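Isier 4 is out: practise the job on screen before the arm ever moves

Press release
February 5, 2018

Hello from all of us at Itmont. I'm Brayden Nguyen, I look after the Isier product line, and I asked if I could write this one myself instead of handing it to someone who'd have to ring me every ten minutes to ask what a tray offset is. So if it reads less like a press release and more like a letter from a man who has been looking at the same tabletop for months, you know who to blame.

The news first. Isier 4, the new version of our rehearsal software for small robot arms, goes on sale today. You can buy it on its own, or as part of the Flulus bench kit, which bundles the software with a set of ready-made rooms, work surfaces, trays and parts. Existing Isier customers on a support plan get version 4 at no extra charge and should already have an email from us with the download link. (If you haven't had it, please look in your junk folder before you write in. We love hearing from you, but it's nearly always the junk folder.)

What it does

Isier lets you build a copy of your work cell on a computer, put an arm in it, and run the whole job through before you go anywhere near the real equipment. You pick an arm, stand it on a surface, put down whatever it has to reach, and write or record the moves. Then you watch it go, as many times as you like, from any angle, at any speed.

That's been the idea since the first version. What's changed in 4 is how much of the fiddly bit at the end of a move we can now handle. Big sweeping moves were always fine. Any simulator can swing an arm across a room. The trouble starts in the last little stretch, when the fingers are coming down on something small and everything around it is in the way. In Isier 3 the fingers would sometimes pass straight through the edge of a part and carry on as if all was well, and then you'd load the same program on the real arm and hear a crunch. We had letters about the crunch. Some of them were quite long.

So we threw out the old contact code and started again. In Isier 4 the fingers, the part and the tray all know about each other the whole way down. If a finger clips the lip of a tray, the run stops and shows you where. If the part is sitting a bit skewed, you can see what the gripper would meet, and you can nudge the approach until it's clean.

Trays, trays, trays

I should explain why we've gone on about trays so much this past year. When we asked customers in November what they were using Isier for, I was expecting a nice spread of answers. Packing, screwdriving, a bit of testing, that sort of thing. What came back, over and over, was some version of "we pick small bits up off a tray" or "we put small bits down on a tray". It was the job people bought the arm for and the job they spent longest setting up.

Tray work was also where Isier 3 was clumsiest. You had to enter every position by hand. I did one of these myself last spring for a demo, got to the second-last row, and found I'd typed the spacing wrong at the start. I went for a walk.

Version 4 has a proper tray editor. You draw or import the tray, tell it the first position, the last position and the spacing, and it lays out everything in between. Turn the tray on the table and the positions turn with it. This sounds like a small thing! It is my favourite thing in the whole release. Real trays get put down at an angle, and now you can try the same program with the tray square on, at a slant, or pushed further out than it ought to be, and find out which of those the arm can cope with.

You can save up to 80 tray layouts in one project, and swap between them from a single menu. We did wonder whether that was too many. Then one of our test customers filled it in a fortnight, so we'll be looking at that number again.

The rooms

The Flulus kit is the part that gets people talking when we show it. Each kit comes with 31 furnished rooms you can drop your cell into, from bare workshops to what I can only call a rather nice kitchen. You can change the floor, the walls and the cupboards, move the furniture about, and choose where the daylight comes from.

I'll admit I was on the wrong side of the argument over this one. I thought the rooms were decoration and said so, in a meeting, with some force. My colleagues on the Roussel side of the business (that's our training arm, and they use Isier in their classes all week) thought otherwise, and they've been very gracious about being right. Their learners were finding plain grey backgrounds hard going. With nothing else to look at, they couldn't judge how far away anything was, and they'd lose track of which way the arm was facing as soon as they moved the view. Give them a wall, a window and a tiled floor and they have their bearings straight away.

There's a practical side as well. Plenty of people now want to test a vision program against simulated pictures, and a picture with shadows and a bit of clutter in the background is a much fairer test than an arm floating in nothing. Isier 4 renders soft shadows for the arm and for whatever's on the table, and you can move the light while the job is running. If your program falls over when the shadow shifts, better to find out at your desk with a cup of tea.

Looking down on the job

The view I use most, and the one I'd suggest you start with, is the high view. It sits well up above the cell and a little behind it, so you get the arm, the table and the floor round it all at once. The gripper view is lovely for checking fingers, but you can't tell from in there whether the elbow is about to do something silly. 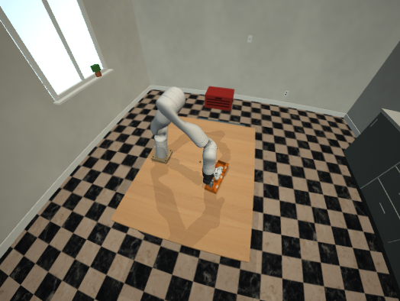
Isier 4, high view: the arm's gripper comes down to a small part on the orange tray. Screen render, Itmont.

A scene like that takes very little time to put together. The mounting plate, the tabletop and the tray are all separate pieces, so you can slide any of them and run the job again without touching the rest. I usually begin with the tray somewhere comfortable, get one pick working, and only then start being unkind to it.

What you need to run it

Isier 4 runs on an ordinary office desktop or a decent laptop. Older machines will manage if you turn the shadows down, and there's a plain mode which switches off the room altogether for anyone who agrees with me as I was before the meeting. Projects made in Isier 3 will open in 4, but do keep a copy of the old file — once you've saved in the new format you can't go back. Contact checks are switched off in converted projects until you turn them on, so that you don't open a perfectly happy old job and find it covered in red warnings. I'd turn them on fairly soon, though. You may learn something.

A few things it doesn't do yet, so you don't buy it hoping. It won't simulate cables, which means a program that looks fine on screen can still snag in real life if your wiring is loose. Soft parts such as foam and fabric are treated as solid. And two arms can share a room but they can't yet share a part, so handing something from one to the other will have to wait. All three are on our list and I'm not going to promise dates.

Please don't take a clean run on screen as a safety check, either. Your real cell still needs its proper assessment and a slow first run with somebody standing by the stop button. Isier will save you a lot of time before that point, and it doesn't replace it.

Buying, borrowing and trying

Isier 4 is sold as a single licence or a site licence, and the Flulus kit can be added to either one, now or later. Schools and colleges can have the classroom licence, which covers 80 seats and includes the full kit along with the Roussel lesson notes. The notes have been rewritten for version 4 and start with a tray exercise, naturally.

If you'd like to have a go first, there's a free trial with one room, one table and one tray. It has the new contact checks switched on and the full tray editor, so you can get a fair idea of whether it suits your work. The only real limit is that you can't export your program to an arm.

We're also running a set of online walk-throughs for new and existing customers. I'll be doing the tray one. Bring a job that's been annoying you and we'll try building it together — I can't promise we'll fix it, but I do enjoy an awkward tray.

Press copies, larger renders and price lists are available from the Itmont press desk. If you're writing a review and want to see a particular arm or room, let us know which and we'll set up a project file you can open and poke about in yourself.

Contact: Brayden Nguyen, Isier product line, Itmont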